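How I record pick-and-place demos by remote control

I've been teleoperating arms for a while now, first at Sorberg and these days on the Pallavance tasks, and people keep asking me how I get usable demonstrations without spending all Monday redoing them. So this is my routine, written down the way I do it. I'm going to assume your simulator already runs and your controller is paired.

1. Decide what the task sentence is

Write one sentence before you touch anything. "Put the can in the yellow crate" is a good one. "Tidy the table" is not, because you'll tidy it differently every time and the policy will average all of your moods together (ask me how I know!). Tape the sentence to your monitor if you have to.

2. Set your speed scaling

I run the arm at half speed for the approach and drop it again for the last bit over the object. Vusumuzi Mokgethi goes faster than me and his demos are fine, but he's been doing this forever. Start slow. You can always trim, and a jerky wrist is really hard to clean up later – I've tried.

3. Drive a few throwaway runs

Don't record yet. Reach for the object, close, lift, carry, open, back off. Go over the rim of the crate with more height than you think you need. The plate edges catch the fingers too, so come at the can from above.

4. Check all your views

Flip through every camera and make sure you can tell the gripper from the clutter in at least one of them. I like to have the gripper well clear of the table before I hit record.

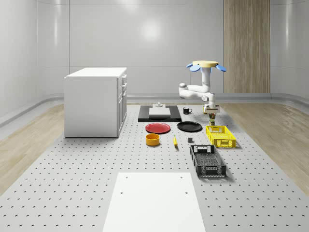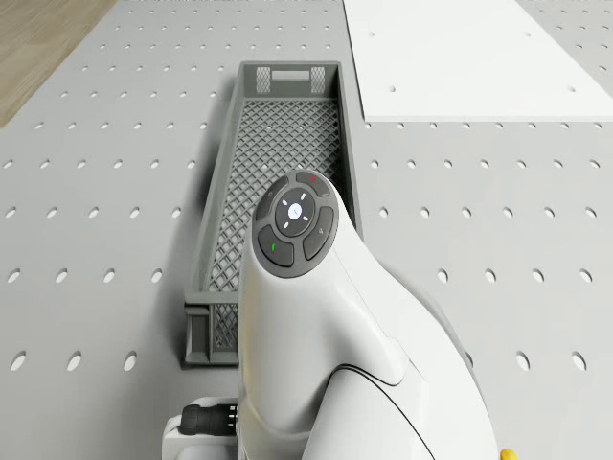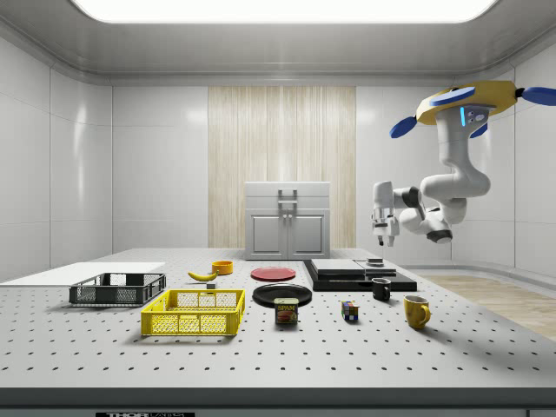 Same simulated room and the same holey table in each view, with the middle one in close over the long crate.

5. Record in short batches

My target for this task was 1000 episodes, and I got through them in batches with a proper break between. After almost 94 in one sitting my hands went dumb and I started overshooting everything. Shuffle the objects between runs, too, or the arm just learns one path.

If you fumble a grasp, keep going and recover if you can. Esko Koskela throws those out and I keep them, tagged "recovery" in the notes field. We still argue over it.

6. Replay before you export

Play back every tenth episode at double speed. You're looking for long pauses at the start (trim them) and for runs where you let go too high. Then export, and back up the raw logs somewhere else before you start filtering.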